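Subject: Re: [skadgate-growers] Peppers from seed, is it worth starting now?

Hi all,

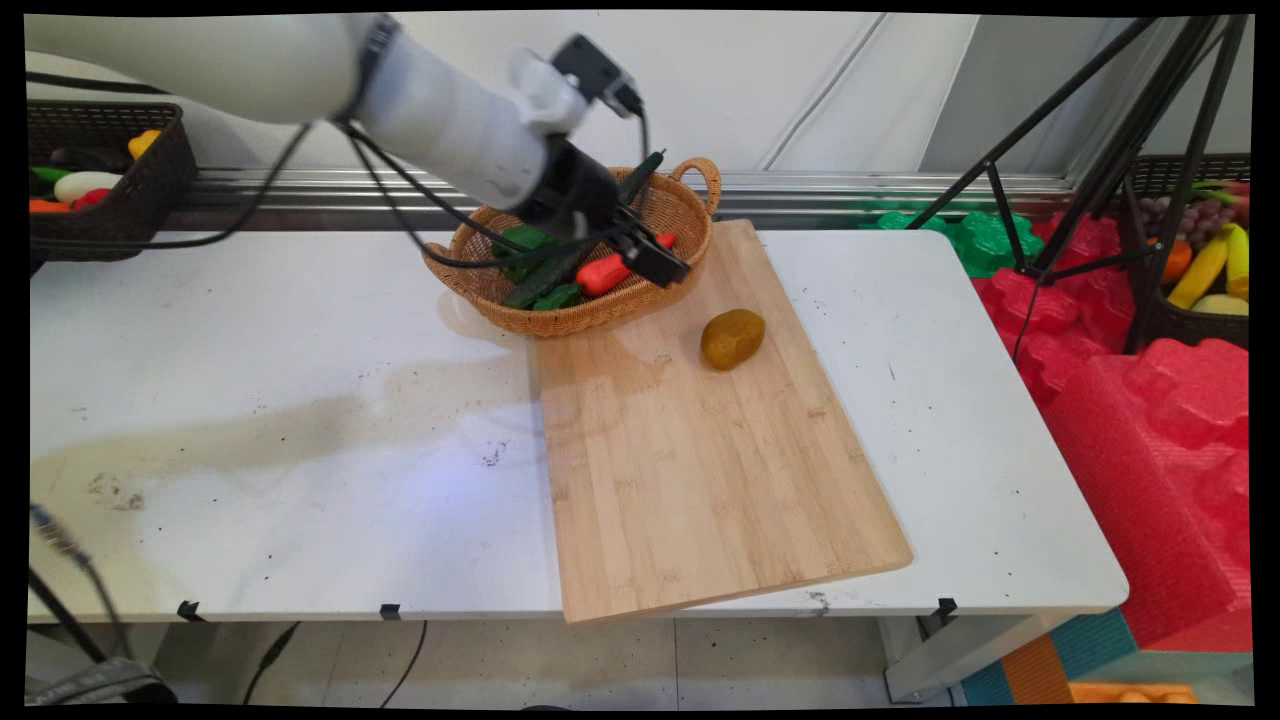 Red pepper, cucumbers and broccoli in the oval basket, cutting board in front.

A few answers to the message from Cayetano Arroyo, which I've left in below with my replies under each part.

On Sun 26 March, Cayetano Arroyo wrote:
> I have a south-facing window and a small unheated greenhouse at the
> Narkport end of the plots. Last year I sowed peppers late and got
> plenty of leaves and a handful of green fruit that never turned. Is
> it too late to sow now, or should I buy plants in May?

It is on the late side but I would still sow this week. Peppers are slow, and the seed wants warmth more than light until it is up. Mine go on top of the fridge under a plastic bag and take 14 days, sometimes longer. Once they show, get them into the window the same day or they go leggy.

As for the fruit not turning, a pepper can sit green for weeks after it has reached full size. If you leave the first few on the plant waiting for red, it mostly stops setting new ones. I pick the first three or four green and leave the later ones to color. You give up a few early reds, but the total is better.

> Which variety? The catalog has a page of them and they all claim to
> be early.

I have grown Prieto for five seasons and would pick it again for an unheated house. The fruit is medium sized with fairly thick walls, and it colors by the end of August in a normal year. Sondier is bigger and sweeter, but it needed a longer summer than we usually get up here. If you want to try both, do four Prieto and one Sondier and put the Sondier against the back wall.

> How often do you feed them? I used tomato feed every watering and I
> think that was the trouble.

It may have been. Leaves and no fruit usually means too much nitrogen, so check the numbers on the bottle. I don't feed at all until the first flowers set, then half-strength tomato feed once a week. They are in 5 gallon pots, which dry out fast in July – I water in the morning and look again at supper time.

> Also, does anyone have room in the seed order? I missed the December
> one.

The second order goes in at the end of this week. We need to reach $200 for the free shipping and we are short of that, so there is room. Send me the catalog numbers, not just the names, as there were two different cucumbers under one name last time and several people got the wrong one. Please bring cash or a check to the Skadgate shed when you collect.

One other thing for everybody. The water will be turned on at the lower plots first, and the upper ones a week later. Leave your taps closed until then. There is a cracked fitting by the compost bays that still has to be replaced, and I have the part.

I have spare 3 inch pots if anyone wants them. They are in the blue crate inside the shed door.

Regards,
Order desk, Skadgate plots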